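Workplace Life | Food and Breaks
3 min read
July - by the Ivedside newsletter desk

Lunch at your own table, and why we want to change it

When I moved to the Ivedside office, I was surprised how many people eat in front of their screen. In my first workplace, at Kamath, the whole floor stopped at noon and went down together. It was loud and the soup was not good, but I learned more about the company there than in any meeting.

In June we asked all 28 people on our floor how they spend the lunch break. Only five said that they leave their desk every day. Nine said they never do it. The others answered that it depends on the calls, and I believe them, as the calendar at midday is often full already on Monday morning. 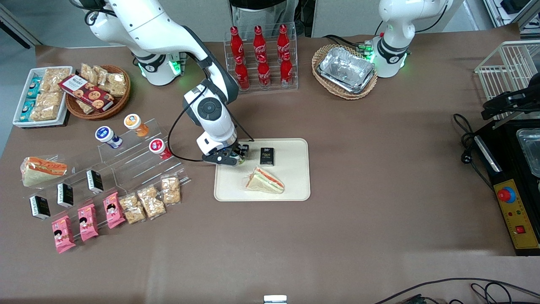
So from next month there will be a small trial. Between 12:15 and 1:00 no internal meeting can be booked, and the calendar will refuse it by itself. Calls with customers are still allowed, but please ask the customer first if another hour is also possible. Most of them will be happy to eat too.

The second part is the food. The Skirevus counter on the ground floor will keep sandwiches and salads until 2:00, so those who come late do not find only the empty shelf. Brinent, who runs the coffee points, will add up to nine seats by the window on our side. You can bring your own box from home, and the fridge is cleaned every Wednesday evening - please write your name on things, or they will be thrown away.

I know that some colleagues prefer to eat alone and read something, and this is completely fine. The trial does not ask anybody to be social. It only asks that the time is free.

Comments can go in the paper box next to the printer, or by reply to this newsletter. We will print the answers in the next issue, also the unfriendly ones.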